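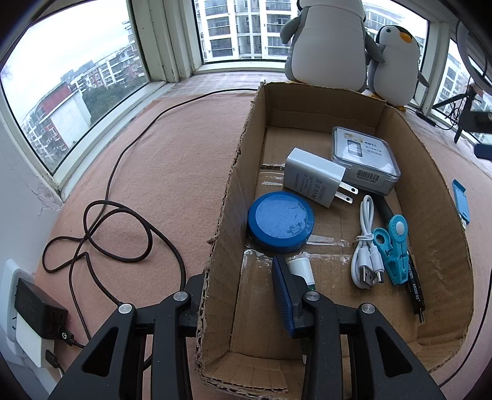
Small thread about cables, chargers and one windowsill. I promised it to my cousin, who asked me how I keep order in the little electronic things. The answer is, I did not keep it. So I write down how I am doing it now. 1/

We moved into this apartment in September. All the small electronics went into boxes, one box from each drawer. The big things found a place in two days. The small things stayed in the boxes, and the boxes stayed where somebody put them down. 2/

One of them is the shallow box on the windowsill. The sill is wide, with a pink-beige felt mat on it, so it became my sorting table. The light is good there until 4 p.m. and I do not need to bend my back. 3/

The penguins live on the sill also. They are my daughter's, and she said they may watch but they may not be moved. I agreed to this condition. 4/

My old method was "keep everything, because one day it will be needed." My father had this method too, and he had a garage. I have one closet in the hall, and the vacuum cleaner is already in it. 5/

First rule of the new method: only one box at a time. I tried before to pour all the boxes on the floor and it was a mistake. I became tired, then it was dinner, then everything went back in the boxes in worse order. 6/

Second rule: every thing from the box gets a question. What does it belong to? If I can say the name of the device, it goes to the left. If I can't, it goes to the right and waits. 7/

The wall charger was a hard one. White, two flat prongs, small print on the face like they all have. I own many white chargers and they all look like brothers. 8/

So I read the small print with the magnifier on my phone. You need two numbers from the output line, the volts and the amps. The volts must be the same as what your device wants. The amps on the charger must be the same or higher. I write both on a piece of paper tape and stick it on the side. 9/

My eyes are not good for gray letters on white plastic. If you have the same problem, put a flashlight from the side and not from the front. The letters come out much better. 10/

Next, the white cable. On one end it is normal USB-A, on the other end a small round barrel plug. This kind of cable is my enemy. The round plugs come in many sizes which differ by a hair, and it is easy to believe that it fits when it is only sitting loose in the hole. 11/

I tested it in the desk lamp (no), in the radio from my mother-in-law (no) and in the little Midura fan we use in summer (yes!). It has now a tag, FAN, with big letters. The fan was in the closet since the move because I believed the cable was lost. 12/

I was so happy about this fan that I turned it on in the kitchen, in cold weather, and my wife asked me to please turn it off. 13/

The roll of blue tape was in the box too, scuffed on the top. I wanted to throw it out. Then I pulled off the first two turns and under them it is good tape. It goes to the kitchen drawer, because there I always look for tape. 14/

This was maybe the most useful thought for me: put the thing where you look for it first. Before, I put it where it "should" be. Tape should be with tools. But I never in my life went first to the tools for tape. 15/

There is also one small device still in its clear package, with a label in Chinese and a barcode sticker. I can't read Chinese, and the picture on the label is a black device which could be many things. I asked in my neighbors' group if somebody can read it for me. 16/

Tariq Rajput from our building answered after 9 minutes. He can't read it either, but he wrote that he has the same kind of mystery packages and he is also ashamed. Thank you, Tariq. It helped a little. 17/

Until I know, it gets a note with the month on it. If the month comes again next year and I did not open the package, I give it away. I think this is fair to me and to the package. 18/

The teal clip with the round head. I do not remember buying it. It goes to the right side, to wait. My daughter has an eye on it already for her drawings. 19/

Now, where do the sorted things go? I looked at the nice organizers in the Lusta store. The one I liked has 14 compartments and it is more expensive than the total of everything I would put in it. So I use zip bags. 20/

One bag, one device. Charger, cable and any little adapter together, with the name of the device on the outside. The bags stand up in an old shoe box like cards in a library. You go through with one finger and find it. 21/

Somebody will ask why I don't wind the cables tight, since it takes less space. I did this for years and broke them near the plug. Now I make a loose circle, as big as my hand, and close it with a strip of paper tape. Not a rubber band, it gets sticky with time. 22/

About the things on the right side, the ones nobody can name. I do not put them in the normal trash. The hardware shop Farooqui on our street has a bin for old electronics near the door, and they take cables too. Please check what you have near you. 23/

If you find loose batteries in your box, put a bit of tape over the ends before you carry them anywhere. I didn't know this before. The man at Farooqui showed me, and he was very patient. 24/

And the cardboard box itself. The top edges are torn and there are strips of clear tape on the inside. My wife says recycling. I say it can hold the next load first. We have agreed that it goes out together with the last cable. 25/

Still to do: two more boxes, and the bag of cables from my old job which I am a bit afraid of. I will take the bag last. If somebody knows a good way to label very thin cables, where the tape makes a flag and gets caught on everything, please write me below. 26/

Edit: many people ask about the paper tape. It is the normal one for painters, the narrow roll. Pencil stays on it better than pen. 27/27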